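Home | Topics | Earth and Rocks | Money and Work | Word List | For Teachers

What Is a Company Board, and Why Do Mines Have One?

A mining company digs useful material out of the ground and sells it. The material might be copper for wires, iron for steel, or a light, bubbly volcanic stone called pumice. Digging takes trucks, drills, fuel, and many workers. It also takes decisions. The largest decisions are made by a small group of people called the board of directors.

To see how a board works, we will follow a company named Pumex. It runs a pumice quarry outside the town of Grorov. A quarry is a mine that is open to the sky.

Who owns the company?

Pumex is divided into equal parts called shares. A person who has at least one share is a shareholder, and a shareholder owns a piece of the company. Pumex has 1,750 shareholders. They could not all meet every time the company needed to buy a truck, so they vote for directors to watch over the company for them. The directors together form the board.

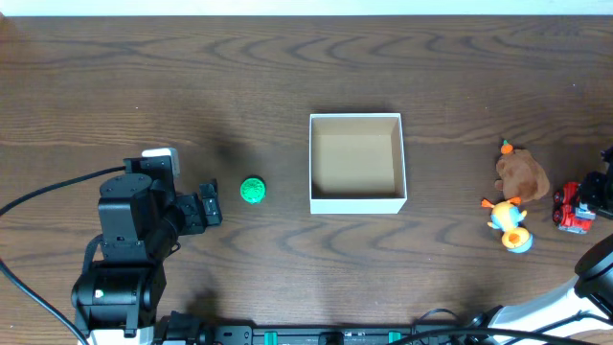

A board does not run the quarry from day to day. That job belongs to the chief executive, who is hired by the board and must report to it. Rock in a quarry often lies in layers, and the chief executive decides which layer is dug first. If you have never seen rock layers, look at the wavy lines in the wood of the tabletop. The bands in a cliff can look much like that, some lighter and some darker, although rock layers form in a different way from wood grain. The board sees the layers mostly as drawings in a report, together with the cost of digging each one.

What the board does

The Pumex board has three main duties. It hires the chief executive and can dismiss that person. It approves the yearly budget, which is the plan for spending money. It also checks that the company follows the law, including the rules on dust, water, and safety.

Directors receive a packet of papers before each meeting. The packet for the February meeting had 31 pages. One page listed every injury at the quarry, even small cuts. Another gave the price of pumice. The longest part was about a haul road, the wide dirt road on which loaded trucks leave the pit. 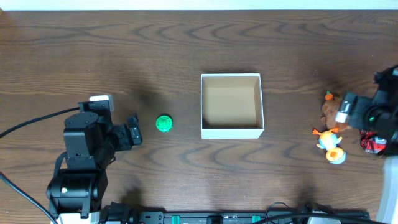 Can a director also work for a different company?

A director can, if the two jobs do not pull in opposite directions. Suppose a Pumex director also owned Kettani, a firm that sells drills. Pumex needs drills at a low price, and Kettani wants to sell them at a high one. This is called a conflict of interest. The director must tell the other directors about it. On the Pumex board, that director must also leave the room during the vote.

How a vote works

When a director asks the board to decide something, the request is called a motion. A second director must support the motion before it is discussed. After the discussion the directors vote, and one person writes the result in the minutes. Minutes are the official notes of a meeting. They have nothing to do with minutes on a clock. 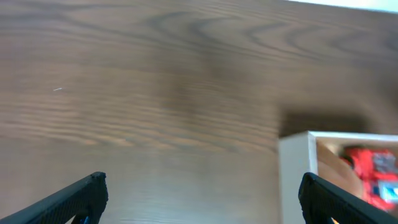
Damián Godoy asked whether the haul road could be moved farther from the creek. The chief executive replied that it could, but that the new road would be longer and the trucks would burn more fuel. The board voted to pay for a study of both routes.

People who live near a mine

A quarry changes the land around it. Neighbors may hear blasting, and dust may blow toward their homes. Some land also holds old graves, meeting places, or other sites that matter to families who have lived there for a long time. A company may sign a written agreement with these families. It can say where digging is not allowed and who must be asked before work starts.

Some companies add a director who knows the area well. That director has one vote, the same as each of the others.

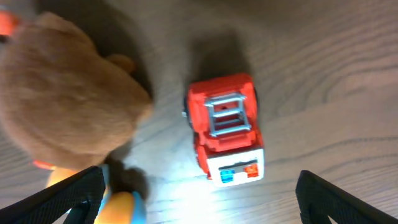

At the public meeting in Grorov, Li-hua Mok said that a map of the protected places should be hung where the drivers sign in each morning. The map was added to the agreement as page 2.

Words to know

Share: one equal part of a company.
Motion: a request for a board to decide something.
Minutes: the written record of a meeting.
Haul road: a road for trucks carrying rock out of a pit.

Comments

Fernanda Moreira: My class used this with the quarry unit. Could you add the word "dividend" to the list? They asked what shareholders get paid.

Ka-ming Ng: Who picks the leader of the board? Is it the chief executive?

Man-lok Yang: At the company where my mom works the directors pick one of themselves, and that person is called the chair.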